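Working rules for a shared two-arm bench
Project report, Iona MacAulay
Supervisor: Holger Blomqvist

1. Background

The two-arm bench in the Buchanan lab is used by several student groups. When I joined in December there were no written rules for it. Each group had its own way of setting out parts and its own idea of who could enter the enclosure and when. Magnus Cowie had kept a logbook for the previous project, Skurine, and it lists 239 sessions. I read all of them and marked those where work stopped for a reason other than a software fault. There were 40. Most came down to parts left in the wrong place, or to two people each thinking the other was in charge of the stop button.

My task was to write a short set of rules, try them with the groups and report on how they were used.

2. The rules

The draft had nine rules. Jeanie Gunn, who runs the workshop, asked for a version that would fit on one sheet, so I merged those that overlapped. The main points are given in the sections below.

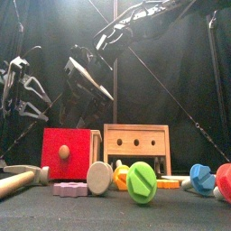

Parts come first because they caused the most stoppages. Every session has a parts list, and anything not on it stays outside the enclosure. The list must name a part by colour and shape, as "screw" alone is no use when the green one has a round head and the blue one a hexagonal head. Long parts such as the hammer are entered with the direction of the handle. Whoever sets out the parts signs the list, and a second person checks it before the arms are enabled.

3. People and the enclosure

One person holds the stop button for the whole session and does nothing else. Hands go in only when that person has said "clear" and the arms are disabled. A change of holder is written in the log with the time. Hannelore Baumgart's group found this slow at first and asked if the holder could also take notes. I kept the rule as it was.
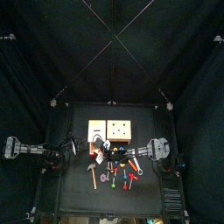
The same applies to short interruptions, such as picking up a dropped peg. These were the cases where people were most likely to skip the call, and I saw it happen 3 times during the trial. I added a line to the sheet saying that there is no short version of the procedure.

4. Results and further work

The groups used the sheet for the rest of the term. The parts list was filled in well. The log of stop button changes was patchy, and some entries have no time. I can't say from one term if there are fewer stoppages, as the groups were doing different tasks from those in Skurine.

The rules do not cover cable checks or cleaning of the work surface. Both should be added before the Arham group starts on the bench. A copy of the sheet is kept with the logbook.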